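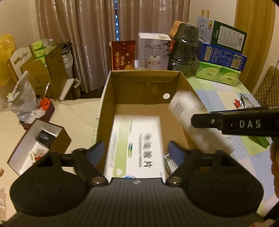 최종 수정: 2024년 7월 16일

나사 하나가 데이터를 먹어 치우는 법: 골루다노 수집팀 인터뷰

켄덴에 있는 플러스몬트 작업실에 들어서면 어디까지가 살림이고 어디부터가 실험인지 금방 헷갈린다. 체크무늬 식탁보가 깔린 테이블 위에 종이 상자가 입을 벌리고 있고, 그 둘레로 포장 상자와 휴지 팩이 쌓여 있다. 손에 쥐는 그리퍼로 물건을 집어 상자에 넣고, 그 동작을 기록해 로봇팔에게 가르치는 프로젝트가 여기서 돌아간다. 이름은 골루다노. 지난 정기 점검 때 터진 그리퍼 고장 이야기를 듣고 싶어서 찾아갔는데, 수집 담당자는 자리에 앉기도 전에 공구함부터 열었다.

"이거부터 보셔야 돼요. 이게 범인이거든요!"

그가 꺼낸 것은 손톱만 한 나사였다. 그리퍼의 턱 팔에는 회전축 나사가 박혀 있는데, 그중 한쪽이 조금씩 풀리고 있었다고 한다. 손으로 흔들어 보면 겨우 느껴질까 말까 한 정도였다.

"집는 데는 아무 문제가 없었어요. 사람이 쥐고 하니까요. 사람 손은 정말 대단해서, 조금 헐거우면 조금 더 쥐어요. 물건은 잘 들리고 상자에도 잘 들어가요. 그래서 다들 잘되는 줄 알고 신나게 찍었죠."

문제는 로봇 쪽에서 나타났다. 모은 데이터로 학습시킨 정책을 팔에 올리고 시험을 시작했더니, 팔이 얇은 종이 상자를 집을 때마다 너무 세게 조였다. 처음에는 모서리가 살짝 눌리는 정도였고, 시험 담당자는 상자가 약해서 그런가 보다 하고 단단한 것으로 바꿨다. 단단한 상자로 바꾸니 이번에는 손가락 부분에 하중이 걸려 팔이 보호 정지로 들어갔다.

시험 담당자는 그때를 이렇게 기억한다. "세 번 연속으로 똑같은 자리에서 섰어요. 집고, 들려고 하다가, 딱. 저는 힘 제한값을 의심했어요. 누가 설정을 건드렸나 싶어서 변경 기록을 전부 뒤졌는데 깨끗한 거예요. 그다음엔 케이블을 의심했고요. 케이블은 늘 의심하게 돼요(웃음)."

힘 제한을 올려 보자는 말은 나오지 않았을까. 내 질문에 두 사람이 동시에 손사래를 쳤다. 이야기는 한 번 나왔고, 그 자리에서 접었다고 한다. 보호 정지가 왜 걸리는지 모르는 상태에서 한계를 올리면, 다음에 그 사이에 끼는 게 상자라는 보장이 없다. 시험대 옆에서는 사람이 계속 물건을 바꿔 놓는다. 그래서 팔의 전원을 내리고, 원인을 찾을 때까지 시험을 세우기로 했다.

"멈춘 게 아깝지 않았냐고요? 아깝죠, 당연히! 그런데 저는 그 시간이 제일 재미있었어요." 수집 담당자의 목소리가 한 톤 올라갔다. "탐정놀이 같잖아요."

실마리는 소프트웨어 담당자가 그린 그래프에서 나왔다. 작업실에서는 수무로라는 자체 프로그램으로 녹화마다 손가락 간격을 기록한다. 같은 상자를 집은 기록만 골라서 날짜순으로 늘어놓으니, 간격이 조금씩 좁아지고 있었다. 상자의 폭은 그대로인데 기록 속의 상자는 점점 날씬해진 셈이다. 회전축이 헐거워지면서 센서가 읽는 각도와 실제 손끝 위치가 어긋난 것이다. 로봇은 배운 대로 했다. 날씬해진 상자에 맞춰서 손가락을 닫았으니, 진짜 상자를 만나면 조일 수밖에 없었다.

"그래프를 보고 소리를 질렀어요." 소프트웨어 담당자의 말이다. "선이 너무 예쁘게 내려가는 거예요. 잡음이면 위아래로 튀어야 하는데 얌전하게, 한 방향으로만요. 기계가 뭔가 말하고 있다는 느낌, 그거 아시죠?"

그다음은 노동이었다. 의심 구간에 들어가는 녹화가 3084건이었고, 작업실에서 쓰는 그리퍼는 세 대였다. 어느 기록이 어느 그리퍼에서 나왔는지 알아야 했는데, 여기서 두 번째 문제가 드러났다. 장비 번호를 적는 칸이 선택 항목이었던 것이다. 바쁜 날에는 비어 있는 칸이 많았다. 결국 영상 속의 손가락 흠집과 긁힌 자국을 보고 그리퍼를 가려냈다.

"제가 이 그리퍼들 얼굴을 다 외웠어요. 왼쪽 패드에 긁힌 자국 있는 애, 손끝이 좀 닳은 애. 나중에는 영상을 틀자마자 알겠더라고요. 이력서에 쓸 수 있을까요?"

분류가 끝나고 학습을 다시 시작하기까지 28일이 걸렸다. 보정해서 살릴 수 있는 기록은 살렸고, 어긋난 폭이 한 녹화 안에서도 흔들리는 것은 빼 버렸다. 버린 쪽에는 아까운 것이 꽤 있었다고 한다. 특히 좁은 상자 안에서 먼저 들어간 물건을 피해 다음 물건을 내려놓는 동작들이 그랬다. 손목을 살짝 비틀어 모서리부터 넣는, 여러 번 해 본 사람만 나오는 동작이다.

"그건 다시 찍었어요. 그런데 다시 찍은 게 더 좋아요!" 수집 담당자가 노트북을 돌려 비교 화면을 보여 주었다. 같은 작업을 한 번 해 본 뒤라 속도가 고르고, 놓기 직전에 잠깐 멈추는 버릇도 줄었다. 내 눈에는 둘 다 그냥 상자를 넣는 손으로 보였는데, 설명을 듣고 나니 차이가 보이기 시작해서 나도 모르게 화면에 바짝 붙어 앉았다.

고친 내용을 물었더니 시험 담당자가 벽에 붙은 종이를 떼어 왔다. 글씨가 큼직하다. 수집을 시작할 때와 끝낼 때 기준 블록을 한 번씩 집는다. 읽은 값이 허용 범위를 벗어나면 그날 그 장비의 기록은 따로 둔다. 회전축 나사에는 풀림 방지제를 바르고 머리에 표시선을 그어, 돌아가면 눈으로 알 수 있게 한다. 장비 번호 칸은 필수로 바꿨고, 비워 두면 녹화 버튼이 눌리지 않는다.

"표시선이 제일 마음에 들어요. 펜 하나면 되잖아요." 그는 그리퍼를 들어 나사 머리에 그은 짧은 선을 보여 주었다. "프로그램 쪽 검사도 넣었지만, 장비를 집어 들면서 한 번 쓱 보는 게 훨씬 빨라요."

로봇팔 쪽에도 바뀐 것이 있다. 예전에는 보호 정지가 걸리면 시험 담당자가 풀고 바로 이어서 돌렸다. 지금은 같은 동작에서 두 번 서면 그 시험은 거기서 끝이고, 기록을 먼저 본다. 물건을 바꿔 놓는 사람이 시험대 안으로 손을 넣을 때는 팔을 정지 상태로 두는 규칙도 문서에 올렸다. 원래 다들 그렇게 하고 있었지만 적혀 있지는 않았다고 한다.

아직 풀지 못한 것도 있다. 나사가 왜 하필 그 한 대에서만 풀렸는지는 모른다. 조립할 때 덜 조였을 수도 있고, 누군가 손끝을 갈면서 건드렸을 수도 있다. 소프트웨어 담당자는 떨어뜨린 적이 있을 거라는 쪽에 걸었고, 수집 담당자는 절대 아니라고 맞섰다. 이 대목에서 둘은 한참 옥신각신했다. 정비 기록이 띄엄띄엄해서 판정을 내릴 방법은 없어 보였다.

다음 계획을 묻자 9월에 물건 종류를 늘린다는 답이 돌아왔다. 이번에는 비닐 포장처럼 쥐면 모양이 변하는 것들이다. 손가락 간격만 봐서는 제대로 집었는지 알기 어려운 물건이라, 지금의 기준 블록 점검으로 충분할지 벌써부터 말이 많다. 수집 담당자는 걱정보다 기대가 큰 얼굴이었다.

"비닐은 집을 때마다 다르게 구겨지거든요. 얼마나 재미있겠어요. 아, 가시기 전에 한번 해 보실래요?"

그래서 해 봤다. 그리퍼를 쥐고 작은 상자를 집어 종이 상자 안으로 내리는데, 손목이 생각보다 뻣뻣하게 굳었다. 첫 시도는 모서리에 걸렸고 두 번째에 들어갔다. 물론 시작 전에 기준 블록부터 집었고, 나사의 표시선도 봤다.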